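Cords, Cables and the Telephone: Getting a Plain White Desk Back in Order

Posted 13th September in Desks and Work Corners
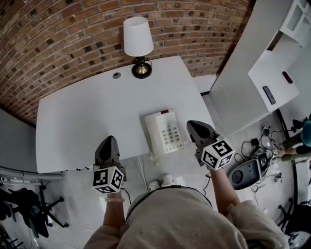 A white desk with the telephone in the middle, the lamp at the back and the cord still hanging over the front edge.

I have a great fondness for a white desk. It bounces the light about, it goes with whatever chair you happen to own, and it makes a small room feel a good deal bigger than it has any right to. It also shows every crumb, every smudge, every ring from every cup of tea, and every cord you thought you'd hidden. A dark timber desk will keep your secrets for years. A white one tells on you by lunchtime!

So this page is for anyone with a plain desk, a lamp, a telephone (yes, some of us still have them, and I'll come to that) and a growing nest of black cables on the floor beside it. None of it is difficult and most of it costs next to nothing. Put the kettle on first, because once you're under there you won't want to come out again until it's finished.

Start with the phone cord

Plenty of people set their telephone down in the middle of the desk and let the cord run off the front, since the front is closest. It's the worst place for it. You catch it with your knee, you roll the chair over it, and one day you stand up in a hurry and the whole phone comes with you. I have done this in the middle of a call with my bank, and I don't recommend it.

If your desk has a round hole in the top towards the back, that's a cable grommet, and it's there to be used. You'd be amazed how many go for years with nothing through them but dust and the odd paper clip. Unplug the phone, take the cord up and over the back half of the desk, drop the end down the hole, and plug it in again underneath. Do check the size of the plug against the hole before you start. A telephone plug is tiny and will go through anything, but a chunky power adapter may not, and in that case feed the thin end up from below instead and leave the adapter where it is.

While the phone is unplugged, think about where you want it to live. The middle of the desk is fine for a reception counter. For a desk you write or type at, put it on the side of the hand you don't write with, so you can lift the receiver and take a message down without crossing your arms over yourself. Left-handers, swap that around.

If the cord turns out to be too short for the new spot, buy a longer one and don't stretch the old one tight. A cord under tension pulls at the little plastic clip, and once the clip goes you'll be forever pushing it back in.

Cleaning the keypad

Phones are grubby. There's no kind way to say it. Pull the cord out, turn the phone upside down over the bin and give it a gentle tap, then go between the buttons with a soft dry toothbrush. After that, a cotton bud barely damp with isopropyl alcohol, one button at a time, turning the bud as it gets dirty. Please don't spray anything straight onto it. Liquid goes down the sides of the buttons and stays there, and then your number five will only work when it feels like it.

White plastic that has gone yellow from the sun won't come back with scrubbing, so save your elbow. If it's only grey from handling, a dab of bicarb paste on a damp cloth will shift it. Go softly near any printed labels or indicator lights.

The lamp

A table lamp at the back of the desk is lovely, and a white drum shade gives a nice even light that doesn't glare at you. Two small things will make it nicer again.

First, the shade. Fabric shades collect dust in a way you don't notice until you run a finger along the top. A lint roller is the quickest fix, the sticky sort you use on a coat. Roll from top to bottom, go all the way around, then do the inside with a dry paintbrush while the lamp is off and cool. If there's a mark on the fabric, try a white eraser before you try water, as water can leave a tide line that's worse than the mark ever was.

Second, the base. Black bases show fingerprints and brass trims go dull, and the temptation is to attack the lot with metal polish. Don't! Most brass-coloured trim on household lamps is lacquered or plated, and polish will take it straight off. A barely damp microfibre cloth and then a dry one is all it wants. I also stick a few felt dots under the base so it can be slid about without scratching the desktop.

The lamp cord goes down the same grommet hole as the phone cord if there's room. If the hole won't take both, let the lamp cord drop straight down the back and fix it to the rear leg with a hook-and-loop tie.

The nest on the floor

Now for the part we've all been putting off. A speaker on the floor beside the desk seems to breed cables. You put down one thing with one lead, and a few months later there's a black tangle with a power adapter in the middle of it that nobody in the house will claim.

My method is slow, but it works every time:

Turn everything off at the wall and unplug the lot. Take a photo on your phone first so you know what went where.

Pull each cable free one at a time and lay it out straight. If it fights you, stop pulling and find the end. Tugging only makes the knot smaller.

Wipe each one down with a damp cloth as you go, from one end to the other. (You'll need a second cloth. You'll see.)

Label both ends. I use bread bag tags with a bit of marker, and they cost nothing if you eat toast. Masking tape folded over into a little flag does the same job.

Plug back in only what you use. Whatever is left over goes in a shoebox marked with the month. Mine says November, and if I haven't gone looking for a thing by the following November, out it goes to e-waste.

Coil the slack loosely in big easy loops and tie it with hook-and-loop tape. Skip the rubber bands, they perish and go sticky, and skip winding a cord around an adapter, which breaks the wire just where it comes out of the plug.

For keeping it all up off the floor I like a wire tray under the desk. Mine is a Skavwood one, 52 cm long, and it holds a power board and a couple of adapters without sagging. It came with screws, but I was nervous of going through the desktop, so I measured the thickness of the top with a ruler and bought shorter ones. I'd suggest you do the same. Renters can get the clamp-on kind, though check that the back edge of your desk is clear for the clamps. Leave a little space around the adapters too, as they get warm and shouldn't be packed in together or buried under a cloth.

If the speaker has to stay on the floor, bring it in close to the desk and set it on a square of cork or an offcut of carpet. That saves the floor, takes out some of the boom, and gives you an edge to vacuum up to.

Shelves beside the desk

An open shelving unit right next to the desk is a blessing, so long as it doesn't turn into the place where things get put down on the way past. Remotes are the great wanderers. Give the remote one compartment, at sitting height, and a shallow dish or a small tray to sit in. The same goes for the stapler, the spare pens and whatever else drifts over from the desk.

I keep one compartment quite empty on purpose. When somebody rings and I need the desktop in a hurry, everything on it gets swept into that space, and I sort it out after tea. It's a bit of a cheat — but it keeps the desk usable.

Chairs on a hard floor

Wheeled chairs on a pale floor leave grey scuffs, and mostly it's hair and grit wound around the castors. Tip the chair over, snip through the hair with nail scissors, and pull it away with tweezers. Most castors pull straight out of the base if you need a better go at them. For scuffs on the floor itself, a clean tennis ball rubbed over the mark does wonders, and if that fails, a dab of eucalyptus oil on a rag, wiped off with soapy water afterwards. Test a hidden corner first.

If you have spare chairs, tuck them against a wall well away from any cords. A castor parked on a cable all week will flatten it.

If there's brick behind your desk

A red brick wall behind a white desk looks wonderful, and I'd never paint one. Bare brick does shed a fine reddish dust, though, and on a white surface you'll see it. Run the soft brush of the vacuum over the wall from the top down, then wipe the desk last. Leave a small gap between desk and wall if you can, enough for a hand and a cloth. You'll be glad of it when you drop a pen down the back.

How long it all takes

The first go took me roughly 30 minutes for the desktop and a good deal longer for the floor, with a break for a biscuit. Keeping it up is only a quick wipe and a look underneath when I remember. For the desktop itself I use warm water with a drop of dish liquid, then a dry tea towel. The melamine sponges are marvellous on pen marks but they're a fine abrasive, so go lightly and don't use them on anything glossy.

Next up on the Work Corners pages: drawers that stick, and what to do with 26 nearly-empty pens.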